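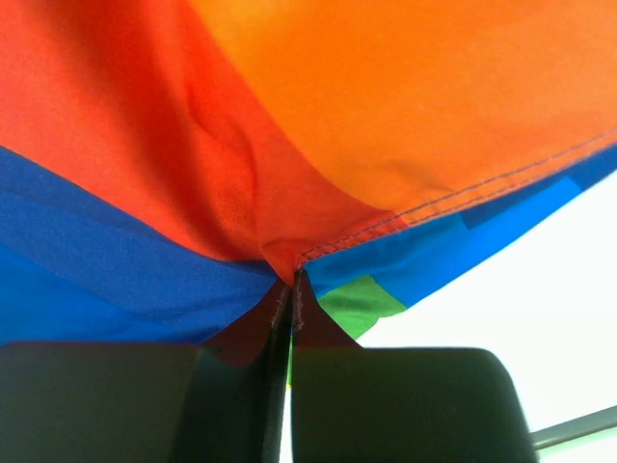

Dukik gripper holding the panel cloth by a gathered tip. Wrist camera view.

Review: Dukik two-finger gripper
By Samira Dabbas

We bought the Dukik for fabric handling and ran 348 picks with it in July, most of them on a multicolored cloth with stitched seams. It grips well. My complaint is with what happens when the power goes.

The manual says the fingers hold position on an emergency stop. Ours opened. Twice the arm stopped mid-lift and the cloth dropped straight down, the second time over Anderson Bragança's hands. He wasn't hurt, but a heavier load would have been a different report.

Idris Ruddock traced it to the brake setting, which ships turned off and resets after every firmware update. Dukik support confirmed this and sent a patch. We have not had a drop with it installed.

Thin single layers are fine. Bunched seams sometimes trip the force limit early, and the error code doesn't say which finger.

Two stars out of five until the brake is on by default.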